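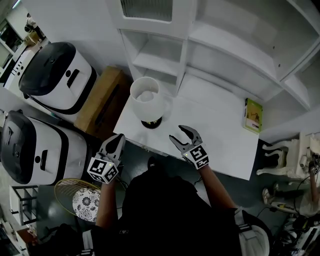 Plotley

Hello, and thanks for having a look! Plotley is my little collection of 1000 allotment diary entries, typed up from notebooks that growers in Dramdale were kind enough to lend me. I started it one July when I wanted to know when everyone else sowed their leeks (mine were hopeless) and it got rather out of hand.

What's in it

entries.csv has one row per diary entry. The columns are plot, month, crop, job and note. The job column is a single word such as sow, water, dig or pick. The note column is whatever the grower wrote, spelling and all, and some of it is very funny, especially on the subject of pigeons.

crops.csv matches the local names to the usual ones. Mechthild Fuchs sorted out the beans for me, which took her a whole evening and most of my biscuits.

Things to watch out for

Month is blank in 80 rows where I couldn't read the handwriting. Please don't fill these in by guessing from the crop, I tried it and ended up with pumpkins in February!

Courgettes and marrows are muddled together. Sorry. Oisín Quinlan insists they're the same thing anyway and we've agreed to stop talking about it.

Plot numbers have been swapped for made-up ones, and I took out names and phone numbers. If you spot one I missed, tell me and I'll pull it straight away.

Using it

Open it in any spreadsheet. Commas inside notes are wrapped in quotes, so it should load cleanly. Do what you like with it, but please mention Plotley if you publish anything.

Still to do: the shed inventory, and Faustine Besnard's notebook, once she's finished writing in it.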